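Panurar Issues Revised Folding and Packing Guidance for Hooded Outerwear

Single-page sheet covers jackets with zippers, grommets and contrast panels

MILLVILLE, November – Panurar, a supplier of garment care and storage guidance to secondhand clothing retailers, today released a revised instruction sheet for folding hooded jackets at home before they are shipped or stored. The sheet replaces the general outerwear page in the company's Home Preparation Manual and applies to unlined and lightly lined jackets with an attached hood.

The revision follows a review of 1,268 parcels received at the company's Millville intake room. Hooded jackets accounted for 700 of the parcels. The most frequent fault recorded was a hard crease across the hood, followed by distortion along the front closure. Both faults were traced to jackets folded in half lengthwise with the hood left inside the body.

Under the revised method, the jacket is first spread on a flat, soft surface large enough to hold the full garment. A made bed with a plain blanket is the recommended surface in homes without a folding table. Hood, body and sleeves are opened out before any fold is made.
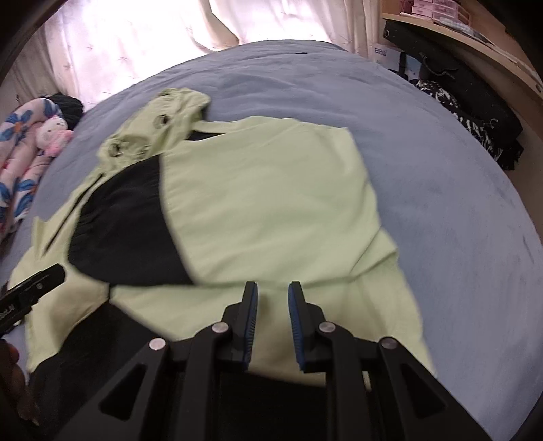 A pale lime-green hooded jacket with a black panel, spread on a blue-gray blanket.

The hood is then smoothed by hand, starting at the collar and working outward. Drawcords, where fitted, are pulled level and left untied. Grommets are checked so that no metal part rests against a printed or coated area of the garment. The front closure is fastened to the collar, and each sleeve is laid across the body with the cuff pointing toward the hem.

"The earlier page treated a hooded jacket as a shirt with an extra piece of fabric," said Liis Priedītis, technical editor of the manual. "The hood carries most of the bulk and most of the hardware. It is now handled first, and the remaining folds are set by its width."

The body is folded upward from the hem in 2 equal turns. The finished fold should be no wider than the collar seam plus the width of one hand. Jackets that combine light and dark fabric are folded with the dark sections facing inward where the pattern allows, and a sheet of undyed tissue is placed between contrasting colors if the garment is to be stored longer than 20 weeks.
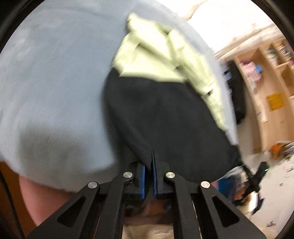 Garments of different weights should be sorted before they are stacked. Heavy knits and towels go at the bottom of the carton, with jackets above them and light shirts on top. Items that slide when lifted should be refolded from the flat position. Pulling a loose sleeve back into a finished fold is listed in the sheet as an error, as it shifts the hood and reopens the lower turn.

Trials of the draft text were run by Wahyudi Manurung and Da-eun Ma of the company's methods group. Participants worked from the printed sheet without spoken instruction. Two steps were reworded after the first round: the order of the sleeves, which had been left open, and the position of the zipper pull, which is now placed at the collar and turned down.

The sheet does not cover down-filled jackets, waxed cotton or garments with removable linings. A separate page for filled outerwear is in preparation under the supervision of Kiyoshi Aoki and will use the same numbering. Retailers holding the current manual may insert the new page directly; no other sections are affected.

Printed copies are available through Panurar's distribution partner, Bouzid, and are included at no charge with carton orders. The text may be reproduced in full by participating retailers for distribution to their customers.

About Panurar
Panurar prepares written handling, folding and storage instructions for clothing resellers and maintains an intake and inspection room in Millville.

Press contact
Sekar Pattinasarany, Communications, Panurar, Millville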